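Can a Machine Tidy a Shelf Yet? Final Report

Project group: Mio Kobori, Vasylyna Kovalchuk, Renji Nomura
Advisor: Noboru Takagi
Handed in 11th April

1. Why we picked this

When we started in October we wanted to do laundry. Everybody wants to do laundry, our advisor told us very kindly, and then he asked which of us had ever watched a machine try to find the corner of a towel. So we went home and thought again, and what we came back with was tidying - the kind of small, dull putting-back that happens at the end of the day in an office, a stockroom or a kitchen. It sounds easy. Vasylyna's mother runs a stationery shop, Hamada, and she thinks of it as the job you give a new person on their first afternoon while you work out what they are good at.

Our question was whether a machine can do that first-afternoon job well enough that a shop owner would be glad to have it.

2. What we did

We put together a list of 60 short chores, each one written the way you would say it to a coworker: "put the marker back with the pens," "move the bottle next to the folders," "bring me the little box." Mio wrote most of them and Renji threw out the ones that were really three chores in disguise (there were more of those than we expected, and some lively discussion over lunch).

Then we went through 3,291 recorded attempts and marked each one as done, partly done or not done. Two of us marked every attempt separately, and where we disagreed we sat down and watched it again together. For comparison we also spent 2 days at Hamada watching people close up the shop, and we talked for a long while with Yae Yokoyama, who manages the floor at Unora, a much larger housewares store.

3. What we found

Of all the attempts, 1,220 were marked as done. We were pleased with that number for an evening, until Yae asked us what happened in all the others and who would be picking things up off the floor.

The good news is that solid things with a plain shape went best. Boxes, mugs and toy cars were picked up without much fuss as long as there was space on both sides for the fingers. The trouble began with anything that gives when you squeeze it or lets light through. Clear bags were the worst by a long way, and clear bottles were not far behind.

Pens and markers turned out to be their own subject. Lifting a marker off a flat shelf is one skill, and standing it up in a holder that already has pens in it is quite another. A person does this while looking at something else. The machine has to get hold of a thin round thing that would like to roll, turn it upright, and find the free part of an opening not much wider than a few pens, all without knocking over the holder.
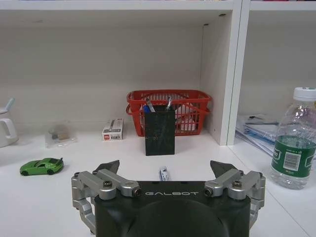
We think this is where our shop owner would lose patience. Vasylyna timed her mother putting away stray pens at closing and gave up, as each one was gone before she could press the button. Even a successful attempt by machine took long enough for us to have a conversation about it.

Neighbors matter too. The same object could be easy in the open and hard beside a divider or under a low shelf board, and we wish we had written down the spacing from the beginning. We only added that column after the winter break, so we can't give a proper figure for it.

4. Would a shop want one?

Yae's answer was "for the night, maybe." Slow is fine when the doors are locked, she said, but breakages are not, and she would want it kept well away from glassware. Vasylyna's mother said she would take one tomorrow if it could also do the windows.

Our own answer is a warm but careful no for now. For boxed goods on roomy shelves we would be happy to see a trial. For a mixed shelf, with papers and pens and half-used bottles, we would still hire the new person.

5. If we had another term

We would record spacing from the first day, add more soft items, and ask more than two shops. Renji would also like to test the same chores in a home kitchen, and Mio has already started a list.

Thanks to everyone at Hamada and Unora for letting us stand in the way, and to Mr. Takagi for talking us out of the towels.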